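Plarex Dual-Arm Workcell: Set-Up Guide
Grevura Technical Publications
September 19, 2018
5 min read

Section 22. Recording Phone and Stand Examples

22.1 Place the phones and round-based stands on the floor of the cell. Leave clear floor between items for the fingers to open.

22.2 Start the wrist cameras. Smudges and reflections on phone glass are acceptable and should remain in the recorded set.

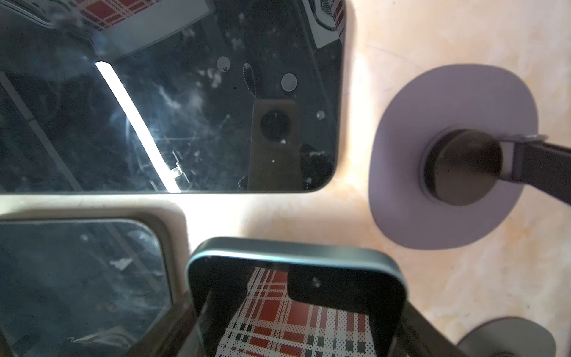
22.3 Bring one phone to a stand under operator control. Keep both fingers in the wrist view throughout the approach.

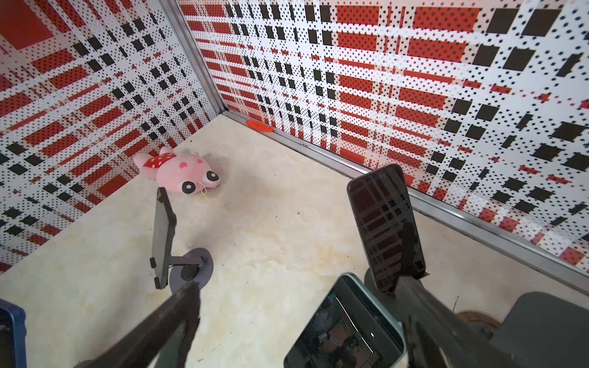

Hold the final position for five seconds before ending the example. Label each example "placed," "dropped" or "stopped."

CAUTION: Keep hands outside the front rail while either arm is powered.

22.4 Check the fixed camera view. Both grippers and all phones must be visible.
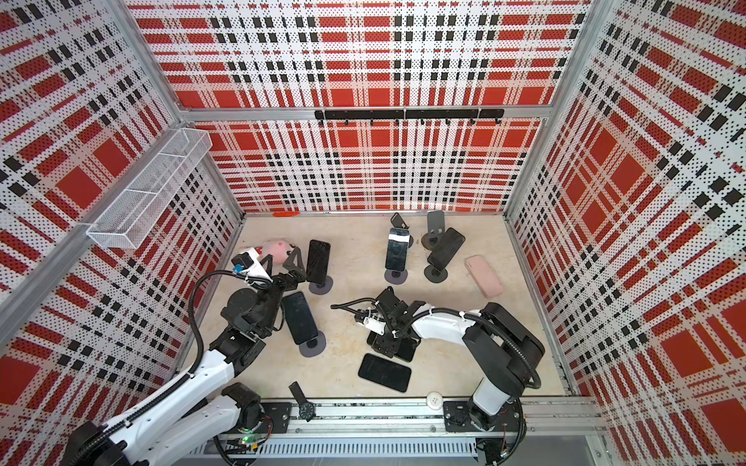 Figure 22-3. Both arms over the work floor, fixed camera view.

22.5 Open the gripper fully and return the arm to its start position before the next example.
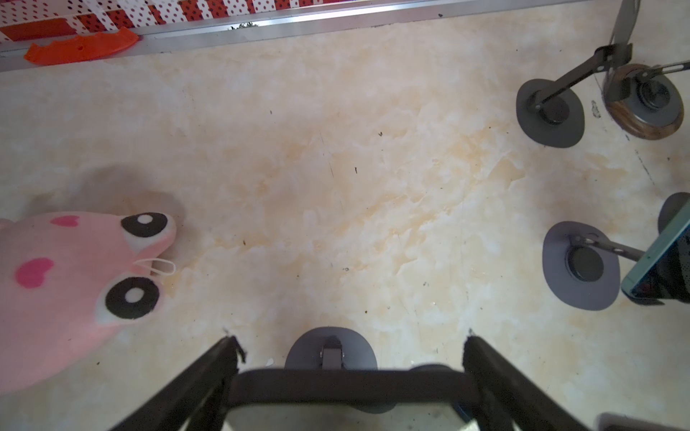 Soft toys and other unrelated items may stay on the floor, but their positions should be changed after every 60 examples.

NOTE: Close the session at 451 examples and begin a new file.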